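Martes, 10 de diciembre de 2019

Por fin un día entero con el kit. Llevo desde el viernes durmiendo con el manual en la mesilla (cosa que en casa no entienden) y hoy he podido encerrarme en el taller sin teléfono y sin la reunión de pedidos, que se ha pasado a la semana que viene. Son las once y pico de la noche y debería acostarme, pero si no lo apunto ahora mañana se me mezcla todo.

El kit de Zeltisex, para cuando relea esto dentro de un año: la pinza, el módulo de cámara gran angular que va en la muñeca, el software de grabación y un cuadernillo de prácticas. Lo tenemos a prueba hasta que pasen las fiestas y luego hay que decidir. Sutanto nos ofrece lo suyo por menos dinero, con la cámara aparte, y Gascombe ni siquiera contestó al correo de mayo. Sharada Raju quiere un informe de dos páginas, con números, y me conoce lo bastante como para haber escrito «sin exclamaciones» en el asunto. Las exclamaciones las dejo aquí, entonces.

El montaje

Mucho mejor de lo que esperaba. Cuatro tornillos, un conector que solo entra de una manera y un cable con largo de sobra. La primera vez tardé 64 minutos, leyendo cada paso dos veces; hoy lo he desmontado y vuelto a montar en 15, con la radio puesta. Eso sí, la hoja de montaje en español está traducida a martillazos: a los dedos los llama «dígitos» y en el paso siete manda «apretar hasta la felicidad», que supongo que será el tope. Me lo he copiado en un papel y lo he pegado encima del banco.

La calibración la hace sola y me ha salido bien a la segunda. En la primera me había dejado la lámpara de pie encendida justo detrás y el programa protestó con un aviso clarísimo, de los que dicen qué pasa y qué hay que hacer. Qué alegría un aviso así, después del controlador viejo y su «Error general 3».

El ejercicio del vaso

Del cuadernillo he hecho las prácticas uno a cinco y me he quedado enganchada en la cinco, la del vasito. Coger el vaso de la alfombrilla, levantarlo, llevarlo a otro punto y dejarlo. Dicho así es una tontería. Con el vaso vacío lo sacó casi siempre, y entonces el cuadernillo te pide que le metas algo dentro y que vuelvas a empezar, y ahí cambia la cosa, porque un cierre demasiado brusco ya se nota en lo que va dentro.

He hecho 70 repeticiones, apuntadas una por una en la libreta verde. De las 70 me doy por satisfecha con 64. De las otras seis, cuatro fueron culpa mía (me empeñé en empezar con el vaso pegado al borde de la alfombrilla para ver qué hacía) y las otras dos no sé explicarlas todavía. Mañana las miro con calma, que para eso está la grabación.

Y la grabación es lo que más me ha gustado de todo. Se ve curvada como por una mirilla, pero te entra la mesa entera, la alfombrilla gris, el estante blanco del fondo y los dos dedos abajo, siempre en el mismo sitio. A los diez minutos ya no notas la curva. He guardado esta, con el vaso verde sujeto y el cuadradito blanco dentro:

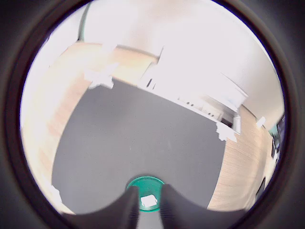
Lo que le pondría en contra

Que no todo va a ser aplaudir, y Sharada me lo va a preguntar.

La luz. La parte de la pared se va al blanco enseguida, y también el lado izquierdo de la mesa. Para este ejercicio da igual, porque todo lo que importa pasa sobre el gris, pero si algún día queremos trabajar con piezas claras encima de la madera vamos a sufrir. He buscado en los menús una exposición manual y no la encuentro. Les he escrito.

El ruido. La pinza hace un zumbidito al cerrar, agudo, que a la hora de la comida ya me tenía un poco harta. Con la radio se tapa.

El precio de los repuestos. Un par de dedos cuesta 296, sin portes, y el almacén más cercano lo tienen en Josilville, así que de un día para otro no llega nada. Si lo compramos, hay que pedir un par de reserva en el mismo pedido y no discutirlo más.

El cuadernillo salta de la práctica cinco a la siete. La seis no está. He mirado el índice, he mirado si había páginas pegadas, nada. Me intriga muchísimo la práctica seis.

Lo que le voy a decir a Sharada

Que sí. Que me lo quedaría mañana mismo. Lo de Sutanto lo probé en su día en el taller de la feria y la pinza es buena, puede que hasta más fina en el cierre, pero para ver lo que había hecho tenías que pelearte con un programa aparte y al final no lo mirabas. Con este he repasado la tarde entera después de cenar, repetición por repetición, y he aprendido más que en toda la semana pasada. ¡Y con un vasito de nada!

Pendiente para mañana: las dos repeticiones raras, probar con la persiana bajada, ver si aguanta con el vaso más lleno. Preguntar por la práctica seis. Devolverle a mi hermano el destornillador corto, que lleva aquí desde mayo y ya lo ha reclamado dos veces.

Me duele el cuello de estar inclinada sobre la mesa.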